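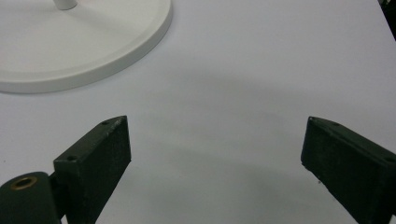

Notes for session 7: stale values, or how we taught an arm to squeeze nothing

Okay, so last time we got as far as timestamps and I promised you a real failure. This is my favorite one from the Lapiņa lab, partly because I caused a good chunk of it. You don't need to have finished the filter homework to follow along, but have your notes on sampling rates handy.

Quick background. We were recording hand-held demonstrations of simple kitchen pick-ups with the Firkora gripper, and the recordings were meant to train a policy for the Padis arm. Each recording has two streams that matter today: the camera video, and the opening width of the fingers. The width comes from an encoder on the linkage and goes over a cable to Skustirar, our logger. Skustirar writes one row per tick whether or not a new width has come in. Remember that sentence, it's the whole lecture.

What we saw

We had 215 demonstrations, trained overnight, and ran the policy the next morning. The arm went over to the whisk very nicely, stopped short of it, closed its fingers on air, and then lifted with great confidence. Then it carried the nothing to the drop-off and opened up again. We ran it 9 times and got a grasp twice.

My first guess was camera calibration (my first guess is always camera calibration, you'll get used to it). I lost most of a morning on that. The calibration was fine. Birutė Laur, who was running the recordings with me, asked whether I'd looked at the width column next to the video. I had looked at the width column. I had looked at the video. I had not put them side by side, and please learn from that!

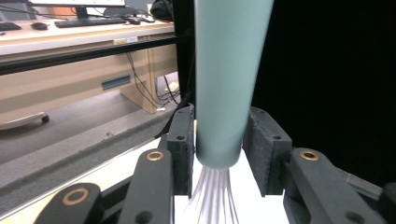
Fig. 2. Grip on the whisk: a pad on each side of the handle, just above the tapered end.

With a grip like this one, the width should sit at a small steady value for as long as the handle is between the pads. The handle tapers, so you get a slightly different number depending on where you grab it, but it should be flat. What we found in the bad recordings was flat too, and that's what fooled me. Flat looked healthy. The trouble was that it stayed flat for a while after the fingers had opened, and in other files it went small before the pads had touched anything.

The cause

The encoder cable had a connector that let go for a moment when the linkage reached a certain angle. When it let go, no new width arrived, and Skustirar repeated the last one it had. No gap in the file, no warning, same number of rows. After the contact came back, the driver played out its backlog, so the rows that followed were out of step with the video as well. The worst stretch we measured was 300 ms. Doesn't sound like a lot, but at the speed a person's hand moves over a table it's plenty of distance.

So the policy learned just what we gave it: sometimes you close before you get there.

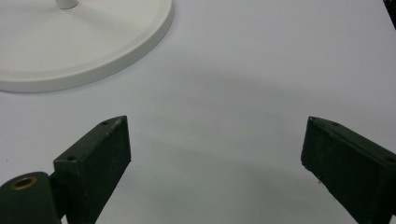
Fig. 3. Fingers open above the tabletop, base of the stand at upper left.

Try this yourself with the practice files. Pick any moment where the fingers are plainly wide apart in the video, write down what you'd expect the width to be (just "large" is okay), and only then read the log. Do it in that order. If you read the number first you'll talk yourself into it, I certainly did.

Why it's a safety topic too

I had this filed under data quality until Jurgita Kairys sat in on our review and asked what the Padis controller does when its own width reading goes stale. Um. It did the same thing as the logger. It kept the last value and carried on. So if the reading froze at "open" while a finger was closing, the controller would keep commanding it to close, and the force limit was the only thing left in the way. Nothing got hurt or broken, but we stopped the arm that afternoon and didn't run it again until the check below was in.

What we changed

Every width sample now carries its own timestamp from the encoder side, and the logger writes an empty field if there's no new sample. An empty field is ugly and it will crash your plotting script. Good, let it crash.

The controller stops motion on a stale width. You have to clear it by hand.

The cable got strain relief and a locking connector. Before each batch, whoever is recording opens and closes the gripper all the way a few times and watches the live plot for flat spots.

We threw out the old recordings, all of them. There was a discussion about saving the good ones. With no sample timestamps we had no decent way of telling which ones those were, so out they went, and I was grumpy until June.

For next time

Write half a page on this: your logger repeats the last value on a dropout, and you can't change the logger. How would you detect a dropout from the file alone, and which dropouts would you miss? Think about a hand that's holding something perfectly still. Bring a plot if you have one, rough is fine.

Reading: handout section on watchdog timers, skip the derivation.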